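Zurkum, Fraser site
Posted February 25, 2021

# Bench Technician, Desktop Refurbishment (full time)

Zurkum repairs and refurbishes office computers for resale to schools, clinics, and small firms. The Fraser site handles desktop towers and small form factor machines. We are filling 2 identical positions on the intake and repair line. Both report to Shiyu Yan, Workshop Lead.

## Background

In the last fiscal year the Fraser site received 1,331 desktops. Most came from office closures and lease returns and arrived in mixed lots, with incomplete records and no consistent labeling. The work is divided into intake, fault isolation, repair, data erasure, and final test. A technician normally stays with one machine through all stages, and the repair record carries that technician's initials.

All records are kept in Gundix, our internal ticket system. Prior knowledge of Gundix is not expected. Familiarity with any ticket or inventory system is useful.

## Duties

- Open, inspect, and clean incoming units. Record board model, processor, memory, drives, and expansion cards.
- Isolate faults to the component level: power supply, memory, storage, motherboard, cabling, front panel.
- Replace failed parts from stock. Request parts not in stock through Gundix with the manufacturer part number.
- Test power supplies under load on the Joltura bench tester and log all rail voltages.
- Erase or remove all storage media according to the site procedure. Media that fails erasure is tagged and placed in the locked bin.
- Reassemble, run the burn-in sequence, and attach the grade label.
- Keep the assigned bench clear at the end of each shift.

Board-level soldering is limited to capacitor and connector replacement. Chip rework is sent out and is not part of this position.

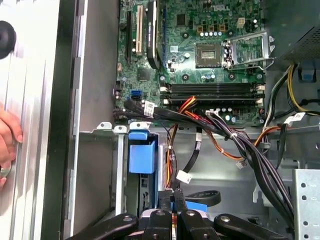 A large share of the intake consists of older towers, and candidates should be comfortable with legacy interfaces as well as current ones. Customers in laboratories and machine shops still request systems with conventional PCI slots for cards that have no modern replacement. These units are graded separately and are not stripped for parts without approval from the Workshop Lead.

## Required

- At least 2 years of paid experience in computer repair, electronics assembly, or a comparable bench role. Completed vocational training in electronics may be substituted for one year.
- Correct use of a multimeter, including continuity and DC voltage measurement.
- Working knowledge of firmware setup, boot order, and common POST error codes.
- Consistent ESD practice. Wrist straps are worn at every open chassis.
- Clear written English. Repair notes are read by the next shift and by customers.
- Ability to lift 30 pounds repeatedly and to stand for most of a shift.

## Useful but not required

- Through-hole soldering
- Basic Linux command line use, including disk utilities
- Experience with network boot imaging
- Forklift or pallet jack certification

## Hours and terms

The position is 40 hours per week on the day shift, 7:00 a.m. to 3:30 p.m., with an unpaid half-hour lunch. Overtime is offered when large lots arrive and is voluntary. Pay is hourly and depends on experience. The range is sent to each applicant before the interview. Health coverage and paid leave begin after the first full month. Safety shoes and hand tools are supplied. Technicians may use their own drivers if the tips are non-magnetic or approved for drive work.

The first 5 weeks are a training period on a shared bench. Each trainee completes a practical check at the end of it, consisting of a full teardown, diagnosis, and rebuild of a unit with more than one fault.

## How to apply

Send a resume and a short description of one repair you carried out, including the symptom, the measurements or tests used, and the result. One page is sufficient. Photographs and certificates may be attached but are not needed at this stage. Address the application to Shiyu Yan, Zurkum, Fraser site, and put "Bench Technician" in the subject line.

Selected applicants will be invited to an interview and a bench exercise on the same visit. Tools are provided for the exercise. Applications are reviewed in the order received until both positions are filled.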